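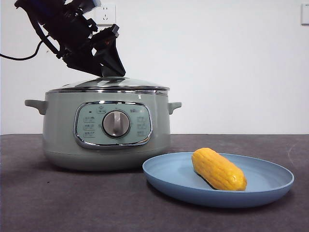 Green electric pot with glass lid, dark grey tabletop.

CELEBRITY GUEST AREA — PRE-SHOW SAFETY CHECKLIST
Westevholm Studios, Clurus morning program
Inspected by: Glenys Mottram
Date: June 5, 2024
Guest on the day: Ljubica Zupan (actress, promoting Stukuvley)

1. Arrivals door and ramp
Pass. Ramp mat has been taped down again. Bevan Tamihana to keep the fan barrier back from the door until the car has left.

2. Fire exits, green room corridor
Fail at first check, pass at second. Three wardrobe racks were parked across the rear exit. Moved to Bay 4. Wardrobe told in writing.

3. Extinguishers
Pass. Tags current to July. Rebook before they lapse.

4. Makeup room
Pass with comment. Bulb out over the left mirror. Straightening irons must go on the heatproof rack, not the towel shelf. Same comment as last inspection.

5. Set sofa and riser
Pass. Front edge of riser has new white tape. Ms Zupan's publicist advises she will be in heels and a floor-length dress, so floor manager is to walk her on from the left, where there is no step.

6. Audience seating
Pass. 199 seats, all bolted. Aisle lights working on both sides.

7. Radio mics and packs
Pass. Spare pack charged. Jolán Boros asks that packs be fitted before the guest is seated — last time it was done during the break and the cable ended up under a chair leg.

8. Flowers and gifts
Not complete. Gifts from fans go to the mail room first. Two bouquets had already been taken up to the green room unopened. Publicist also notes an allergy to lilies, please check the Lò fragrance hamper as well.

9. Guest privacy
Pass. Dressing room lock replaced. Call sheet no longer shows the hotel name. Questions about the engagement are a matter for the producer, Afshin Shokri, and are outside this form.

10. First aid
Pass. Kit restocked with burn gel and blister plasters.

Outstanding: items 4 and 8. Recheck before doors open.

Signed: G. Mottram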